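Woner Play Kitchen Table – User Guide
Section 4: Setting out the table and accessories
Model 1018

4.1 Before you start

Complete Section 3 before placing anything on the table. The legs must be locked and all 16 fixing screws fully tightened. Stand the table on a level floor, away from radiators and curtains.

CAUTION: Small parts. Check each piece of toy food for cracks or splits before giving it to a child. Discard any damaged piece.

NOTE: The holes in the tabletop are part of the design. They take the pegs of the shelf unit (sold separately, part no. 1581). Do not enlarge them or push small items into them. If the shelf unit is not fitted, the holes may be left open.

4.2 Placing the large items

1. Wipe the tabletop with a damp cloth and dry it.
2. Place the toaster oven at the right-hand side of the table with the two control knobs facing the edge where the child will stand. Leave a hand's width between the oven and the edge.
3. Turn each knob in both directions. The knobs should click and should not pull off. They do not control anything inside the oven.
4. Place the large pan at the left-hand side. The smaller pot goes next to it, nearer the child.
5. Lay the spatula across the pan. Do not store it upright in the pot, as the handle is long enough to tip it over.

CAUTION: The toaster oven is a toy. Do not put real food, water or anything hot in it. Do not stand it on a working hob or next to one.

4.3 Placing the tableware and food

1. Put the round plate towards the back of the table, between the pan and the oven.
2. Place the colander in front of the oven. Its side handles should be free of the oven body so that it can be lifted with both hands.
3. Stand the cups beside the colander. They may be nested for storage, but separate them before play – a child can trap a finger when pulling them apart.
4. Set out the toy food. The ketchup bottle, tomato, orange half and strawberry may go on the plate or directly on the tabletop.
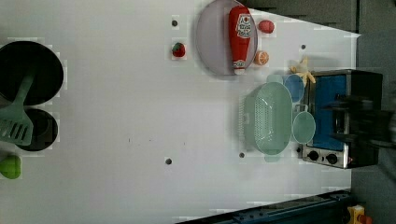 5. Keep any remaining food in the storage bag until it is wanted. The bag has a drawstring and should be kept out of reach of children.

NOTE: The ketchup bottle is sealed and the cap does not unscrew. Forcing it will split the neck.

4.4 Changing the layout

For a left-handed child, swap the positions of the pan and the toaster oven. The shelf unit can be fitted with either layout.

Maximum load on the tabletop is 35 kg, evenly spread. Do not allow children to sit or climb on it.

4.5 Cleaning after use

1. Remove all items from the tabletop.
2. Wash the plate, cups, colander and spatula by hand in warm soapy water. Do not put them in a dishwasher.
3. Wipe the toaster oven with a dry cloth only. Water behind the knobs will cause them to stick.
4. Wipe the toy food with a damp cloth and leave it to dry fully before putting it back in the bag.

For replacement accessories, see Section 7.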